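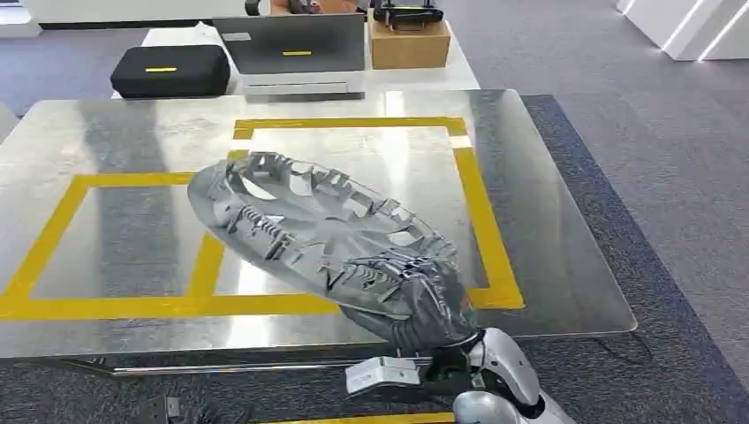 A silver wheel cover, held over a glass tabletop.

Stories > Short Reads > Departures

We use cookies to remember your preferences. Accept or manage settings.

The Upgrade

I had been saving my Cirkside points for six years when the app finally offered me a seat at the front. Business class, Verkham to Rusitz, one way, all my points plus 200 quid. I said yes before I'd even sat down with my tea, and then I spent the whole evening telling my sister what I was going to eat (she's a very patient woman, my sister).

So there I was on 16th March in my good jacket, three hours early, because I wanted to get my money's worth out of the lounge. I had the soup. I had the little cheese things. I had a shower I didn't need, just to use the towels! A man in a lovely grey suit was asleep in the chair by the window with his shoes off and his boarding pass poking out of his top pocket, and I remember thinking, that's how you do it, that's somebody who's used to all this.

They called our flight and he didn't stir. I stood over him for a bit like a lemon. Then I coughed, and then I tapped his knee with my rolled-up magazine, and he shot up and said "Mbwambo?" at me, very loudly.

"Rusitz," I said. "Gate 8."

He looked at his pass and went white. The Mbwambo flight had gone while I was on my second bowl of soup. He was meant to be giving his daughter away in the morning, he said, and he put one shoe on and then just sat there holding the other.

I'm not a saint, and I want that written down somewhere. But I went over to the desk with him, and the girl tapped away for ages and said he could still make it by way of Rusitz, only Rusitz was full – front, back, everything.

I thought about the flat bed. I thought about the pudding, which came with a choice of sauces. Then I heard a voice asking whether he could have my seat, and it was mine.

They put me on the morning plane, right at the back, next to the toilets, in a middle seat. I got a cheese roll. He'd pressed something into my hand at the gate before he ran, and I didn't look until we were up above the clouds – it was a sugared almond, wrapped in a bit of white net, with a tiny card that said thank you for sharing our day.

I ate it somewhere before Rusitz and kept the net.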